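1월, 오후 4시 조금 넘어서. 편집실 작업 노트

어제 못 쓴 것까지 몰아서 적는다. 노래 장면(가제 〈Fatia〉) 색보정과 싱크 작업이 드디어 한 고비를 넘겼고, 넘긴 김에 다음 사람이 헤매지 않게 길게 남겨 둔다. 길어도 용서해 주시길!
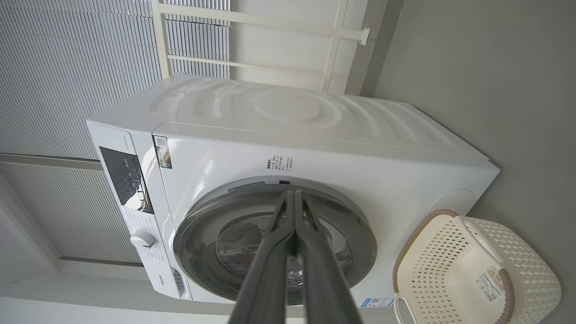

먼저 싱크 이야기. 이 장면은 옛 뮤지컬 영화의 야외 군무를 떠올리며 찍은 거라 플레이백을 크게 틀어 놓고 컷마다 처음부터 다시 불렀다. 그래서 같은 소절이라도 배우 입 모양이 테이크마다 조금씩 다르다. 처음엔 가이드 트랙 파형에 맞춰 자동으로 붙였는데, 후렴 들어가기 직전에 자꾸 세 프레임씩 밀렸다. 한참 들여다보니 현장 플레이백은 편곡 2차본이고 내가 깔아 둔 건 3차본이었다. 간주가 한 박 짧아진 버전. 며칠 전 메일에 분명히 적혀 있었는데 내가 흘려 읽은 것이다. 반성.

2차본으로 되돌려 붙인 다음, 간주에서만 3차본으로 넘어가도록 이음매를 만들었다. 심벌즈가 울리는 자리라 귀로는 거의 티가 안 난다. 헤드폰으로 들으면 아주 살짝 걸리는데, 믹싱 때 다시 보기로 했다.

## 컷 정리

- 전체 숏 478개 중 노래 장면에 쓸 후보로 263개를 골라 따로 빈에 넣었다. 이름은 `song_select`.
- 옥상 군무 와이드는 테이크 4와 테이크 7만 살렸다. 테이크 7은 뒷줄 스카프가 바람에 확 날리는 순간이 정말 좋다. 초점이 조금 늦게 따라오지만 나는 이쪽에 마음이 기운다.
- 계단 내려오는 컷은 길이를 줄이지 말 것. Marlina Ong 감독님이 두 번이나 강조하셨다. 옛날 영화들은 배우가 계단을 다 내려올 때까지 기다려 줬다고, 그 기다림이 있어야 다음 소절이 예쁘게 들린다고 하셨다. 나는 사실 반신반의했는데 붙여 보니 숨이 트인다.
- 기차역 회상은 아직 순서 미정. 1절 뒤에 두는 안, 간주에 흩뿌리는 안 두 가지를 시퀀스로 만들어 놨다(`A_station`, `B_station`).

## 색

참고로 삼은 건 오래된 필름 프린트의 색인데, 그대로 흉내 내면 얼굴이 너무 붉어진다. Raudsepp에서 보내 준 LUT를 절반 정도 세기로 걸고, 피부톤만 따로 마스크를 따서 붉은 기를 뺐다. 노란 사리는 채도를 건드리지 않는 게 제일 나았다. 욕심을 내서 올렸더니 천의 주름이 다 뭉개져서, 한 시간쯤 씨름하다 원래 값으로 돌아왔다.

밤 장면은 그림자에 푸른색을 조금 넣었다. 모니터 두 대에서 서로 다르게 보이는 문제가 있어 Plistar 쪽 모니터를 기준으로 삼는다. 왼쪽 모니터는 캘리브레이션 다시 해야 한다. (누가 먼저 하게 되면 여기에 적어 주세요.)

그레인은 약하게만. 세게 넣은 버전도 렌더해 봤는데 큰 화면으로 보니 군무 뒷줄이 지글거렸다. 감독님도 보시고는 추억은 좋은데 눈이 아프다고 하시며 웃으셨다.

## 렌더와 백업

Sarer로 보낼 확인용 파일은 노래 장면만 뽑아서 1,977프레임짜리 전반부와 나머지 후반부로 나눴다. 전반부는 무사히 나왔다. 후반부는 끝나기 조금 전에 한 번 멈췄는데, 캐시 드라이브가 꽉 차 있었다. 지난달 프리뷰 파일을 지우고 나니 약 500기가가 비었고, 다시 돌리니 끝까지 갔다. 렌더 걸기 전에 용량부터 확인하는 습관을 들이자고 이 노트에만 벌써 세 번째 쓰는 것 같다...

백업은 두 벌. 하나는 선반 위 파란 라벨 드라이브, 하나는 서버. 서버 쪽은 복사 후 체크섬까지 맞춰 봤다.

## 시사하며 들은 말

점심 먹고 편집팀끼리 불 끄고 처음부터 한 번 틀었다. 2절 첫 소절에서 다들 발로 박자를 맞추고 있어서 속으로 참 기뻤다. 의견은 대체로 두 갈래였다. 하나는 클로즈업이 너무 일찍 나온다는 것. 두 사람 눈이 마주치는 순간을 후렴까지 아껴 두면 어떻겠냐는 말인데, 나도 동의한다. 또 하나는 마지막에 카메라가 뒤로 빠지는 컷이 조금 급하게 끝난다는 것. 이건 소스가 거기까지라 늘릴 수가 없다. 속도를 살짝 늦춰 보고, 어색하면 그냥 둔다.

가사 자막도 손봐야 한다. 지금 번역은 뜻은 맞는데 노래의 호흡보다 길어서, 화면을 보다가 글자를 읽느라 춤을 놓친다. 한 줄에 열네 자를 넘기지 않는 걸로 다시 부탁드렸다.

## 다음에 할 것

- 클로즈업 위치 옮긴 버전 만들기 (`C_chorus`)
- 왼쪽 모니터 캘리브레이션
- 간주 이음매, 믹싱실에 타임코드 전달
- 기차역 A안, B안 감독님께 보여 드리기. 오전에 보시면 좋겠다. 저녁에는 늘 둘 다 좋다고 하신다
- 자막 수정본 도착하면 바로 얹어서 한 번 더 틀기

커피 원두 떨어졌음. 내일 오는 길에 내가 사 오겠습니다.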